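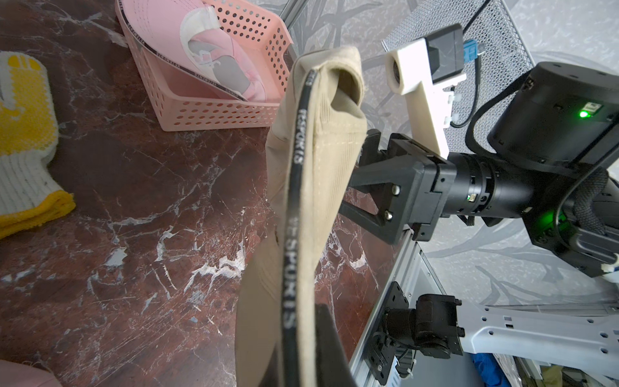 Grenura Tabletop Recording Station

Two-arm station for collecting manipulation demonstrations with soft goods and small household items

Availability: built to order
Current revision: 3
Page updated: 2023-10-07

Overview

The Grenura is a complete station for recording demonstrations that will be used to train manipulation policies. An operator moves a pair of leader arms by hand, the follower arms repeat the motion over the table, and the station writes joint positions, gripper openings and all camera streams to a single file per episode. It ships assembled on its rail, with the cameras mounted and the cables run. Most labs record their first usable episodes on the day it is set up.

The station was designed with clothing, caps, gloves, towels and bags in mind. Soft items bend, fold over on themselves and hang differently every time they are picked up, so a policy needs many examples of the same task to handle them. Rigid items can be recorded on the same station with no changes.

Wrist cameras

Each follower arm carries a small camera on a white printed bracket behind the gripper. The bracket holds the camera so that both the fingers and the item between them stay in view, with a good part of the table behind. The bracket is held with zip ties and can be moved by hand after cutting them. If you move it, start a new dataset. Episodes recorded with different camera positions should not be mixed under one name.

The print files for the bracket are included on the drive that comes with the station. We print ours in white PLA. Other materials are fine.

Grippers

The standard gripper is a black parallel gripper with angular fingers. It closes well on a single layer of fabric, a folded layer or a stiff edge such as the brim of a cap. Gripper opening is recorded as a continuous value, along with the motor current. Current is useful with fabric, where the fingers may close almost fully whether or not they are holding anything.

The finger brackets are fastened with screws and can be swapped. Check the screws at the start of each recording day.

Recording software

The station runs Turero, our recording program, on a Linux computer that you supply. Turero starts and stops episodes with a foot pedal, so the operator's hands stay on the leader arms. A second pedal throws away the current episode.

For each episode Turero saves:

Joint positions and velocities for both arms
Commanded positions from the leader arms
Gripper opening and motor current
Video from both wrist cameras and the overhead camera
Task name, operator code and a free text note

The note field is optional but we suggest using it. Short notes such as "dropped once, picked up again" or "brim first" make it much easier to sort the data later. Recoveries from a bad grasp are worth keeping if the operator finishes the task. Mark them in the note so they can be weighted or left out at training time.

Turero also has a review mode. It plays the three video streams next to a plot of the gripper opening, and you can trim the idle time at the start and end of an episode. Trimming does not change the original file. Export is to HDF5 or to a folder of video and Parquet files.

Sample dataset: Samuel

Every station comes with the Samuel dataset, which we recorded in our own shop. It has 785 episodes covering 37 items, and 554 of the episodes use soft goods. Tasks include picking up a cap and placing it in a basket, moving a glove from one side of the table to the other, and stacking folded cloths.

Samuel is meant for checking that your training code reads the files correctly and for comparing your own recordings with ours. It is too small to train a general policy. The operator codes have been kept, so you can see how much the same task varies between people.

Marisol Marulanda, who ran the recording, wrote the guide that comes with it. The guide covers how to lay out items between episodes, how long to let an operator work before a break, and when to retire a task and move to the next one. Her main advice is to change the starting position of the item every time, including turning it over, and to do so from a printed list. Operators left to place items themselves tend to put them where they are easy to reach.

Table and surroundings

The station does not include a table. Any steady, flat surface will do, and patterned or dark surfaces are fine. Polished stone and glass reflect overhead lights, so check the wrist camera view before recording and move the lights if you see bright spots. Keep the same lights on for the whole dataset.

Walls and shelves behind the arms will show up in the video. You do not need to cover them. If you have more than one station, recording the same task at each of them gives more variety in the background.

What is included

Two follower arms with parallel grippers, on aluminum extrusion
Two leader arms
Two wrist cameras with printed brackets
One overhead camera with stand
Power supplies and cables
Two foot pedals
Turero license for one computer
Samuel dataset and recording guide on a USB drive

Options

Dralex finger set: longer fingers with a soft pad, for thin fabric lying flat on the table. Fits revision 3 only.
Spare wrist camera and bracket
Additional Turero license for a review computer

Known limits

The wrist cameras have fixed focus. Items held very close to the lens will be soft in the picture.
Revision 2 stations can run the current version of Turero but do not record motor current.

Lead time

Orders placed in September are now being built. New orders are scheduled as they come in, and we send a ship date with the order confirmation. To ask about an order, use the contact form and include your station revision if you already own one.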